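The Green Basket

The summer I turned 24 I got a job moving a room down a hallway. That is the whole job description, and I'm not leaving anything out. The place was called Ruldale, it made labels for other companies' jars, and it had decided that everything in the back workroom should be in the front workroom by August 16, 2025. Dean Greenwood hired me over the phone in about four minutes. He asked if I could lift things and if I minded dust. I said yes and then no, in the right order, and I was in.

My partner in this was Hywel Gronow, who had been at Ruldale so long that he referred to the big white table as "the new table." It had a wooden edge all the way along it and a top that had been wiped so many times it was a little scuffed. Hywel loved that table. He leaned on it when he talked, he ate his lunch standing next to it, and if you put a mug down on it he would pick the mug up and hand it back to you without a word.

"We sort on here," he told me my first morning. "Everything comes through the basket, onto the table, off the table, gone."

The basket was green. It was the kind of thing you'd keep towels in if you were a person with nice towels. It had a handle hole near the top and it slid along the tabletop with a dry little hiss when you shoved it, and Hywel shoved it a lot. 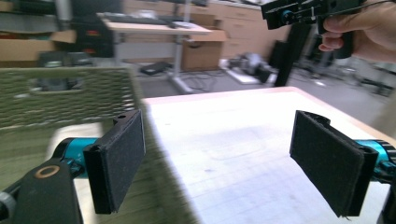
So I'd fill it from the cabinets, which had drawers, which had (oh boy) more in them than you'd believe. Pens with no insides. Keys to things. A birthday card for someone named Eifion with 16 signatures on it and the envelope sealed again with tape, like somebody had opened it to check and then lost their nerve.

I held that one up. "Who's Eifion?"

Hywel took the basket from me and put it down at his end of the table. He didn't look at the card for long.

"Eifion Ellis. Had your job."

"Moving the room?"

"Keeping it," he said, and pushed the basket back at me, and I understood that I was supposed to go get more stuff.

I'm nosy, I should say that. My mother says I was born reading over the doctor's shoulder. So for the next few days I did my sorting and I also did my asking. I asked Dean, who said Eifion was before his time, even though Dean's name was on the card, in green ink, with a smiley face. I asked Demetrius Lindgren in the front office and he said, "Oh, the Trendo thing," and then his phone rang, and he was so happy that it did.

The Trendo thing! You can't say that to a person like me and then answer the phone.

Trendo, I found out from the drawers, was a labeling job. A big one. There was a folder on it as thick as a sandwich, and inside was sheet after sheet of the same label with the same little orange sun, and every sheet was marked up in pencil in a tiny square handwriting. Sun too low. Sun too high. Ask K. Ask K again. And then on the last one, order number 518, a single line: Sent it as is, my fault, E.

I read that standing up, and then I sat down on a box and read it again.

"Hywel," I said, "what was wrong with the sun?"

He was quiet long enough that I figured he was going to pretend he hadn't heard me, and he had form with that. Then he came and leaned on his table.

"Nothing was wrong with the sun. They'd spelled their own name wrong. On the form they gave us. Everybody was so busy fussing over where the sun went that it got all the way to the jars." He rubbed at a scuff with his thumb. "Tredno. It's not even a hard word."

I laughed, I couldn't help it, and he let me.

"It was Konrad's job to check the names," he said. "Konrad Tokarz. He had a new baby and he hadn't slept since June. Eifion wrote that note before anybody asked who'd done what. Then he cleared his stuff out in one afternoon. Walked out with a coat and a plant. We'd all signed the card already, for his birthday. Nobody knew what you did with a card after that."

"So you taped it shut and put it in a drawer."

"I taped it," Hywel said. "Dean did the drawer."

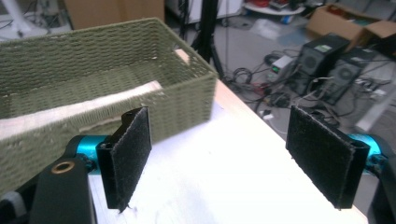

We didn't do much sorting after that. I lined things up in the basket that didn't need lining up, and I asked where Eifion was now, and Hywel said Cavton, last he'd heard, which is two towns over and takes half an hour on the bus if the bus is in a good mood. He said it the way people talk about the moon.

"Cavton has a post office," I said.

"I know it does."

"You could mail it."

"What would I put? Sorry this is late?"

I thought that was a perfectly good thing to put, and I told him so. He picked up my mug (I had put it on the table, I was upset) and handed it to me and went to see about some tape.

That evening I took the card home. I know, I know. I only meant to keep it from getting thrown out with the pens. I propped it on the windowsill next to the soy sauce and looked at it all through dinner, and my roommate, Trịnh, looked at it too, because she's as bad as I am.

"Open it," she said.

"It isn't mine."

"It isn't anybody's right now. That's sort of the problem with it, isn't it?"

We didn't open it. I want that on the record. I had already seen the names once, when the flap was loose at the corner and the card slid up by itself in my hand, which is my story and I'm keeping it. But there'd been a space near the bottom with no name, about as wide as a name would be, and it had bothered me all day. When I went through the signatures in my head I knew whose was missing. He must have been home with the baby when it went around.

Konrad Tokarz still worked at Ruldale, was the thing. He ran the cutter up front. I'd said good morning to him every day for two weeks and he'd said good morning back in a voice like he was apologizing for the weather.

I brought him the card at lunch. I had a speech, and I forgot it, and I just held the envelope out and said, "You didn't sign this."

He read the name on the front. He got a pen from behind his ear and then didn't do anything with it for a while. Behind him the cutter was going chunk, chunk, chunk, all by itself.

"She's in school now," he said. "The baby. She can spell anything."

Then he peeled the tape up, very slowly so it wouldn't tear the paper, and turned his back to me, and wrote for a lot longer than it takes to write Konrad.

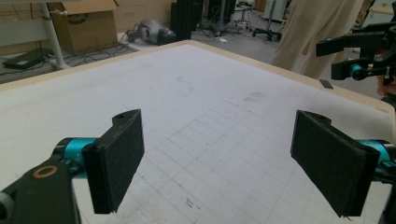 The room got down to the last odds and ends, and then Hywel and I had the argument about the table. He wanted it carried out whole. Dean wanted the top off and the legs separate. I was asked to vote and I voted with Hywel, obviously, and then found out what the thing weighed. We got it as far as the doorway and had to put it down and breathe.

"He'd have had the top off," Hywel said.

"Who?"

"Eifion. He'd have said, Hywel, it's a table, it doesn't know." He was red in the face and sort of smiling. "Did that card ever turn up? I went to look for it yesterday. I'd bought a stamp."

I told him it was in my jacket. I told him Konrad had signed it. He leaned on his end of the table, half in one room and half in the hallway, and held out his hand, and I went and got it for him.

He read the back of the envelope first, where the tape had been. Then he turned it over and wrote the address from memory, street number and all, in capitals, and stuck the stamp on a little bit crooked.

"There's a mailbox by the bus stop," I said.

"There's a bus at the bus stop," said Hywel. He looked at the clock and then at Dean, who was coming up the hall with a screwdriver. "How long did you say it takes?"

"Half an hour."

"Take the top off, then," he told Dean, and went to find his coat.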